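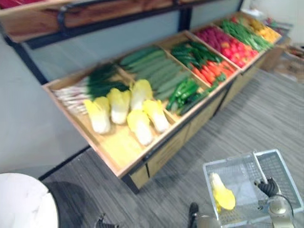
Becerra Market Bay

The Becerra Market Bay is a practice grocery stand for two-armed robots, sold as a kit by Jandorley and set up by its service arm, Clomau. I keep this page going for the hobby wiki, and I've had my hands on two of them, so expect a few opinions mixed in with the facts (the editors here are patient with me).

Contents of the kit

You get the produce bin with its dividers, the cabinet it sits on, a wire basket with handles and a big box of pretend vegetables. Napa cabbages, cucumbers, carrots, green onions, tomatoes, peppers, the whole salad! The full set runs to 290 pieces, and I'd say the cabbages are the stars. They're bulky, they roll a little, and a gripper that's fine with a carrot can make a real mess of one.

The robot is not included. I mention it only because people keep writing to me about this.

How it is used

The usual job is simple shopping. One arm holds the basket by the side while the other picks from the bin and drops things in. Jandorley ships 31 written tasks with the kit, starting with a single cabbage and working up to mixed orders where the peppers have to be sorted by color. Number 17 asks for one green onion out of a bundle, and I have yet to see it go well twice in a row.

Setup and service

Clomau delivers from Milstead and puts the bay together in an afternoon. You can do it yourself, but the dividers are thin and I cracked one by pushing too hard. Spares come in pairs. The service plan covers up to two visits a year, and they'll swap out scuffed vegetables while they're there, which I love.

Name and background

Becerra was the name of a greengrocer's shop that opened in Milstead in 1913, and the company says the slanted bins in its old window gave them the idea. A smaller version without the cabinet came out in December. I haven't tried that one yet, though I've been told the basket is the same size.

See also: Jandorley Pantry Wall; Clomau service plans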